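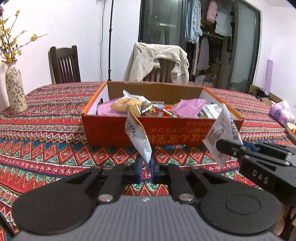
My daughter's robotics club has spent the whole fall on snacks. Eating them too, obviously, but mainly putting them in a box. The project is called Plema (they voted, don't ask me) and the idea is that if people do a simple chore enough times with a pair of hand-held grippers, a program can learn the chore from the recordings. The chore they picked was packing bags of snacks.

I have doubts. I went in with doubts and I've been to four meetings now, and I still have most of them.

The first is the number. Somebody decided on 600 recordings. When I asked Neusa Lacerda, who runs the club, where 600 came from, she said it was what they could manage before the Lendholm student showcase if everyone did their share. Fine, that's a schedule. But the kids now talk about 600 as if the thing wakes up at 601. They had 76 after the first month and a good part of an evening went to arguing over whether the fumbled ones count.

Which is my second doubt. My daughter's team wanted to throw out every take where a bag got dropped or grabbed badly. Győző Bíró, one of the older students, said leave them in, because a robot is going to drop bags too and it had better see somebody pick one up again. I think he's right, but I notice that no one tested it. It would be easy enough! Train one with the fumbles and one without, and see. Instead there was a show of hands.

Then there's the bags themselves. I tried the grippers for one round and a snack bag is a miserable thing to pick up with two stiff fingers. You get it by a corner and it twists, or you squeeze too hard and worry about the crackers. Two at once, one in each hand, is worse, and I kept looking at the wrong one. I'm told you get better. My daughter is quick at it now, which made me wonder if what we're really training is a bunch of fourteen-year-olds.

And nearly everything has been done with one kind of tablecloth, one kind of box, the same few snacks. What happens on a bare table? What happens with a can of soup? Neusa says the second batch will move to other homes, 24 takes in each, with whatever people have in the cupboard. I'd have started there. I said so, and got a polite nod.

To be fair to them, the club at Witkowska showed up last year with a slick video and a robot that did its trick once, for a teacher, in a room with the door shut. These kids at least keep a log, and they write down the bad days. I read through it in October and it's a pretty dull document, which I mean as praise.

So I'm still driving her over there and still buying the rice crackers. If Plema can pack a box it hasn't seen before, on somebody else's table, I'll post about it. I've told them I'm bringing the box.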